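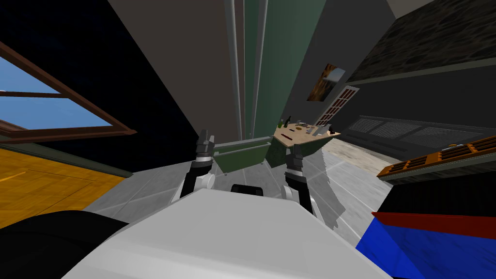 Figura 2. Vista simulada com os dois braços do robô, ambos terminados em pinça, e uma janela de caixilho castanho à esquerda.

Início | Resumo | Artigo | Referências

3.2 Fotoidentificação e catálogos partilhados

Os catálogos de golfinhos-roazes mantidos por Iledov e Carneo foram criados em separado e seguiam critérios diferentes de qualidade da imagem. Em Iledov aceitavam-se fotografias da barbatana dorsal com qualquer inclinação do horizonte, ao passo que em Carneo se excluíam as que passavam de 15 graus. A comparação direta entre os dois conjuntos produzia, por isso, falsos negativos, sobretudo em animais com poucas marcas no bordo posterior.

Para o presente estudo, cada barbatana foi classificada de novo segundo o protocolo Vekeck, por dois observadores independentes. As discordâncias foram resolvidas por um terceiro observador - sem acesso às classificações anteriores. Foram retidos 30 indivíduos com marcas permanentes, dos quais 25 constavam já de pelo menos um catálogo. As saídas de janeiro ficaram fora da análise por falta de esforço comparável.

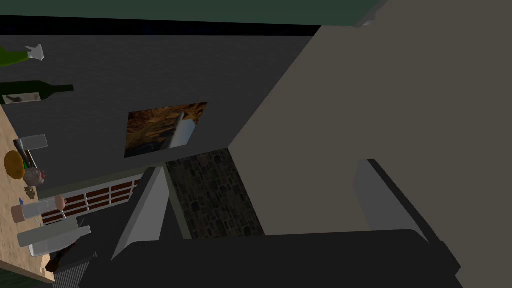
A correção da inclinação foi feita antes de qualquer medição da barbatana. Usou-se como referência a linha de água e, na falta desta, o contorno do dorso junto à base. Em interiores há outras linhas possíveis, como a faixa verde-escura do teto e a banda preta estreita logo abaixo dela, mas no mar o horizonte fica muitas vezes encoberto pela ondulação. Nesses casos a imagem foi mantida apenas para o registo de presença - e retirada do cálculo das taxas de recaptura, feito com o modelo Heydari.

Contacto: secretaria editorial | © Todos os direitos reservados | Voltar ao topo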